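Getting the planner to stop taking the long way round

I've been putting off writing up the planner work, mostly because until April there wasn't much to say except that it was slow and sometimes picked silly paths. It's still slow. The paths are better.

The job is a table-top one in simulation. An arm, a multi-fingered hand, a green board on the table and a few small parts to deal with. The arm has to get from one side of the board to the other without clipping anything, and the planner we inherited (Pidlow, written mostly by Primo De Luca before he moved to another group) treated every joint as equally cheap to move. So it would swing the shoulder through a huge arc to save a bit of wrist rotation. Technically a valid path. Nobody at our end wanted to see it on hardware.
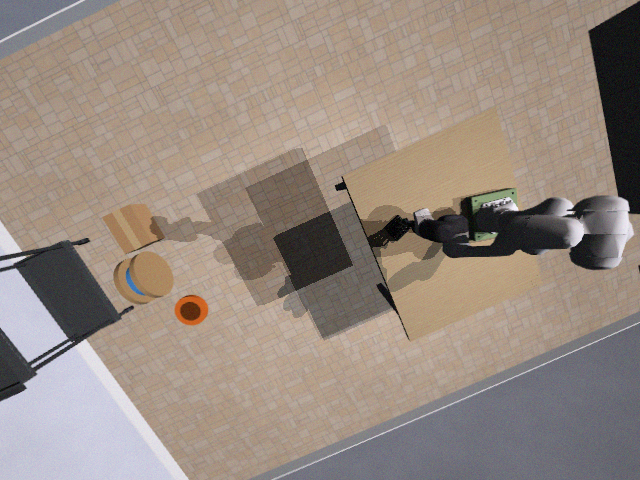 The first thing I changed was the joint weighting. Shoulder and elbow motion now cost more than wrist motion, and there's a separate penalty for passing low over the board. Ankit Dixit had suggested the second part months ago and I'd ignored him, so credit where it's due.

Next came the collision shapes. Pidlow wrapped the hand in a single box, fine for a parallel gripper and hopeless for one with fingers that spread. The box was touching the table long before any finger was, and the planner would give up and report no solution. I replaced it with a capsule per finger segment. Checking takes longer, but low approaches are now possible at all.

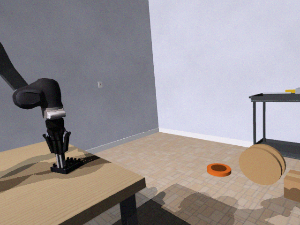 Fingers down over the small pegged block, arm coming in from above.

After that I ran the whole batch again, 3564 start and goal pairs, overnight. The old build had failed on far more than I care to print. The new one failed on 41. I went through them by hand over a couple of mornings and they came down to 2 causes. Most were goals placed right at the table edge, where the inverse kinematics solver would hand back an elbow-down pose that went through the tabletop. The rest were a units mistake in my own config loader, in a margin that should have been in metres and wasn't.

Ludivine Lacroix rewrote the seeding so the solver tries 4 elbow-up poses before anything else. It's a small patch and it cleared nearly all of the edge goals.

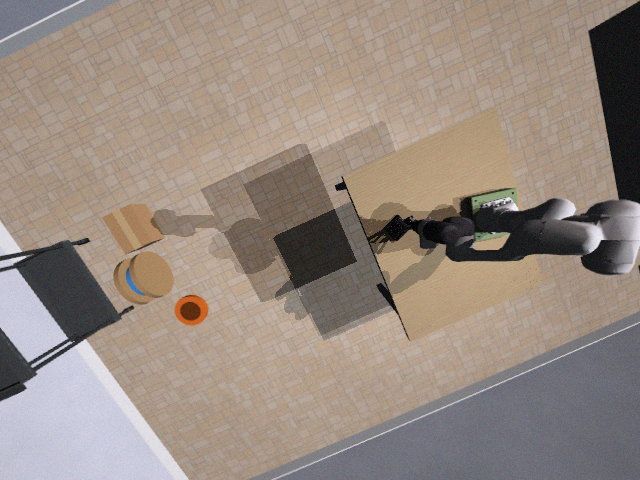
Why not just use a learned policy for the reach and skip the planner?
We may end up there for the last few centimetres, where contact matters. For the long move across the table I want something I can step through in a debugger when it does the wrong thing.

The other half of the work was tooling. Katia Gatti built a replay viewer called Grevitz that loads a logged plan and lets you scrub through it with the cost terms plotted underneath. Before that I was reading joint angles out of text files and trying to picture the arm in my head. Grevitz also draws the same plan from more than one camera, handy when the arm is covering the part you care about. 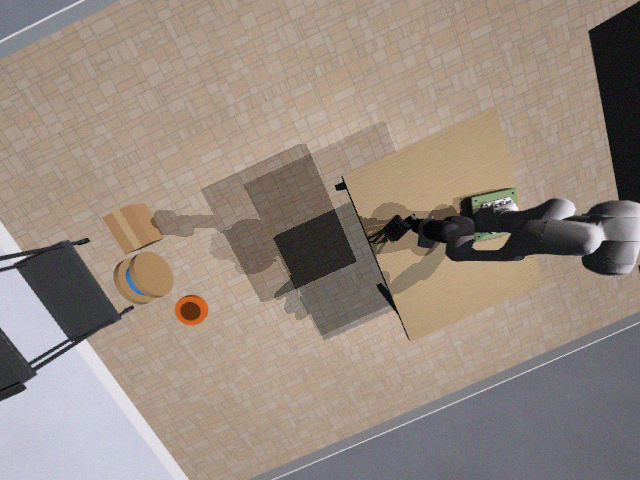
Perception is still stubbed out. At the moment the planner gets object poses straight from the simulator, with no noise, so everything above should be read with that in mind. I've started adding a bit of jitter to the board pose and the success rate drops quicker than I'd hoped. My guess is the clearance margin is too tight for goals near the board's corners, but I haven't separated that out from the path smoothing yet.

Still on the list: caching the collision checks, getting the smoother to respect the low-pass penalty (it currently undoes some of it), and tidying the config files so the units are in the key names. Phyllis Bunting has asked for the weighting changes as a separate branch, so I'll do that first.

Contact | © Follness Notes | Back to top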